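Dallstead Supper Notes

Readme for release 7, 5 Aug 2020

Welcome! If you love reading menus as much as I do (on the bus, in bed, while dinner is burning), you've come to the right folder. It holds 1157 dish listings typed up from the menus of small restaurants and supper clubs in Dallstead, with the wording kept just as the kitchens wrote it – odd capitals, missing accents and all.

What you get

dishes.csv has one row per dish: name, menu text, course, price in pence, and the code of the place that served it. places.csv gives the code, street and style of cooking. There is also a notes.txt, where I get carried away about soup.

Courses are starter, main, side, pudding, drink and "other". Please do look through "other", it's where the best things are! The Kalevero tasting menu went in there whole, all 8 plates of it, as I couldn't bear to split it up.

Drinks are listed only when they were printed on the food menu. Separate wine lists were left out, so a pairing may name a bottle that has no row of its own.
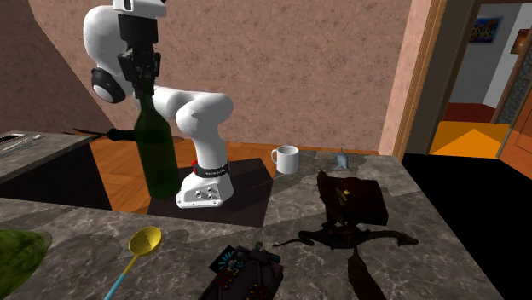 Known problems

Prices at Jistis changed between lunch and dinner, and the file has the dinner price only. Set menus carry their full price on the first row and a blank on the rest, so don't add up the column without checking. A few spellings of "bouillabaisse" are truly heroic and have been left alone.

Angelovski sent their February menu as handwriting. Nikola Vasić read it for me and put a question mark in the "sure" column wherever the ink had run. Thank you, Nikola!

Opening the files

Both tables are UTF-8 with commas between the fields. Menu text can run past 300 characters and often has commas of its own, so let your program respect the quote marks.

Using it

Cook from it, count things, teach with it, print it and stick it on the fridge. Please keep the place codes with the dishes if you pass them on – the cooks like to be credited. Corrections are very welcome, with the row number if you have it.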